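Sorting the metal parts, 03/01/2008

I said before Christmas that I would write up how the parts table is laid out, as two people had asked and I kept giving different answers. It has changed a fair bit since the summer. When we moved the work over from Irkville in June everything came in mixed boxes, and for weeks you had to tip one out to find a single bracket.

The main thing I settled on is the blue plastic bin. I tried cardboard first and it was no good. Sheet metal has corners, and corners go through cardboard, usually from the inside and usually when you are carrying it. A plastic bin with a flat floor is much better. You can slide a plate along it to get your fingers under the edge, and you can see at a glance what is left in it. The thick rim helps when you have to pick the thing up. 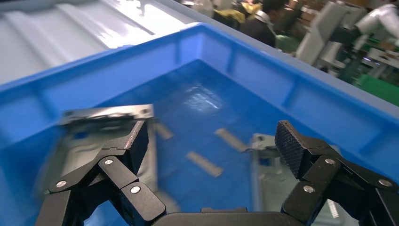

*The blue bin, with one of the bent-edge plates in it.*

I don't fill them. A bin that's full of brackets is a bin of tangled brackets, and anything with a folded edge or a row of holes will hook on to its neighbour. My own rule is a few to a bin and the rest back in the box. It means more trips to the shelf, but I would sooner walk than spend ten minutes pulling two flanges apart and then find I've bent one.

The second change was the cloth. The tables used to be bare and every part you put down made a noise, and some of them picked up scratches. I bought a length of green cloth from a shop in Seltomside that was closing down its furnishing side. It was cheap and there was enough to cover both tables with some left to hang over the front. It does slip, so it needs clipping. I use metal clips, the sort you'd put on a thick stack of paper, and they hold well as long as you pull the cloth flat first. If you clip it with a ruck in it the ruck stays there all day.

Green was all they had, but it has worked out well. Grey metal shows up on it clearly. So does every bit of fluff and every crumb of anything, and I now brush it down at the end of the day, which I never did with the bare table.

I also use small bits of yellow tape on the cloth to mark a position. It doesn't stick for ever and leaves a bit of a mark if you forget it, but it's quick.

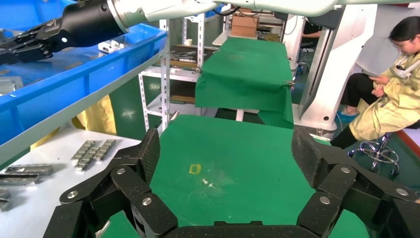
The small stuff is kept apart from the plates. The segmented blocks go out in rows, and I put them down diagonally as it's easier to pick one up without knocking the next. The long bars I have given up on. They get stacked near the edge and they stay more or less where they're put, which will do for now. I did make a wooden rack for them in the autumn, with 32 slots, and it took me almost 8 hours. The slots were too narrow. It is holding up a plant at home.

Boxes we aren't using stay on the shelf behind. I would like them labelled on the end and not on the lid, so that you can read them when they're stacked. Some still say Arkholm on them from the people who had them before us, and that has caused confusion more than once. I'll go round with a marker pen this month.

For very small components I lay down a sheet of white paper first. You can see them against it, and when you've finished you pick the sheet up by two corners and tip the lot back into a pot. I picked that up years ago mending clocks on the kitchen table and it works just as well with this.

The crate on the shelf is the shallow one, with a grid on the floor of it. I keep that for whatever is being worked on next, so at most it has a plate and a bracket and a few strips of tape. The tape strips I set out beforehand. Tearing them one at a time with a part in the other hand is a nuisance — you always end up with one stuck to your sleeve.
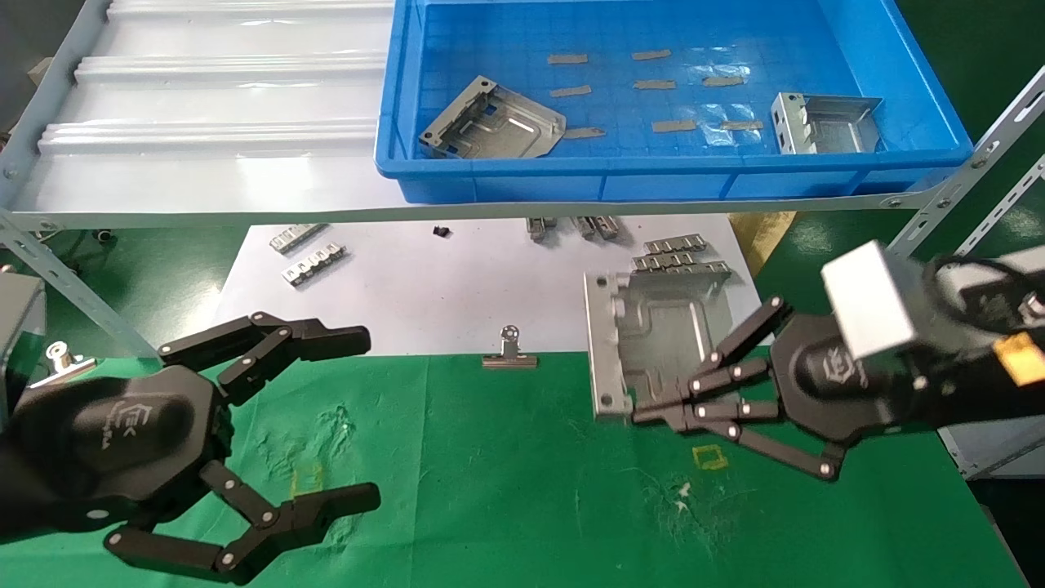
**Liem**
*Workshop keeper and writer of this blog*

Things still to do, mostly for my own benefit. The cloth wants a wash and I need to find out whether it shrinks. I want 4 more clips, the stronger kind. The shelf the crate sits on is ridged, and small bits get down between the ridges, so I may lay a strip of something flat along it.

I've also been asked whether the plates should be sorted by size or by shape. I have tried both. Size looks tidier, but when I'm looking for one I'm thinking of the shape of it, the bend or the holes, so I have gone back to that. The U-shaped brackets are the exception and have a box to themselves.

If anyone has a good way of storing long bars flat on a short table, leave a comment. The rack plans are going if anyone wants them, but do make the slots wider.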